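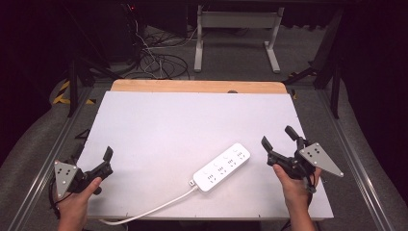
Wudthorpe Bench Tasks: Power Strips and Cords

Summary
This collection covers the everyday handling of power strips on a work table: laying a strip out, turning it, straightening its cord and putting it away. It was prepared at the Wudthorpe site under the direction of Thitima Yensuk and is maintained by Veikko Koskela.

Contents
The release holds 369 recordings in 2 folders, "layout" and "clearing". A further 83 were withdrawn during checking, chiefly for missing labels. Each recording has a plain-text note giving the task and the starting position of the strip.

Work surface
The white board is wiped before each session and nothing is fixed to it. 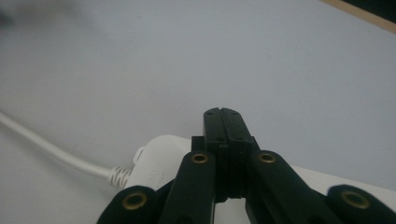
Cords are left to fall as they will — they are not taped down. Users who need a fixed cord path should filter on the field "cord_free". 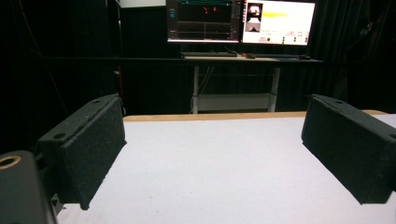
Table with light wooden edging; desk and monitors behind.

Known limitations
All sessions used one room and one table height. Lighting was not varied. Notes written before September use the older spelling "extension lead" for the same item.

Contact
Corrections should be sent to Aleksi Suominen, Teltamar records office, quoting the recording number.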